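The Summer Table, Gallery Four

Gemma Garside, Dritville

Every July we carry the long tables out, fill whatever needs filling, and feed whoever turns up for the Dawber walk. By December I have usually forgotten how much of that day is made of small, plain things – baskets and cups and lids and the good scissors, which went missing again – so this year I promised myself I would put the pages up before the holidays swallowed me whole. If you've already been through the first three galleries you'll know that I like to go on a bit, and I'm afraid this one is no different.

Gallery four is all about drinks. I know, I know, everybody wants to see the pies, and the pies are coming (Kelly Barros has the best ones and has promised to send them over once she finds the right cable). But walkers come in thirsty long before they come in hungry, and it seemed only fair to give the water its own page for once. We had 55 people signed up this time, our biggest number yet, and the morning was already warm by the time Nigel Kershaw got the gate open.

The way we do it is very simple. Anyone who wants a bottle held back for them gets a number, and the number goes on the cap in thick dark marker, nice and big, so that you can read it looking down without picking up every bottle on the table. We used to write names, but marker on a little round cap is no place for "Alois Sutter," as Alois himself will tell you, and numbers are so much quicker when there's a line.
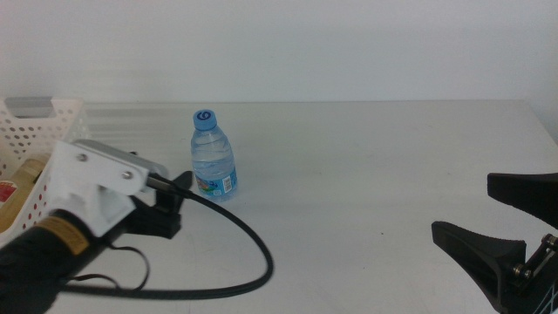 I'm very fond of the small bottles, I must say. We tried big ones the summer before last and people drank a third and then carried the rest up the hill complaining, bless them, whereas a short one goes into a jacket pocket or the side of a bag and off you go. Denise Tunstall still thinks we should go back to jugs and cups, and she may well get her way next year, as she has very kindly offered to do the washing up. We'll keep the bottles for the far end of the walk in any case, out by Stindetel, where there isn't a tap for love or money.

A few leftover notes while I'm here. The walk is 11 miles if you take the long way by the mill and 5 if you turn back at the stile, and both ways bring you home in time for pie. The cordial was Kelly's elderflower, and yes, she'll share the recipe. If you left a blue-striped towel on the wall, it's washed and folded and sitting in my hall.

Gallery five will be the pies, followed by the puddings, and I hope to have both up once the cards are written and the tree is standing straight.

Page put together 2022-12-18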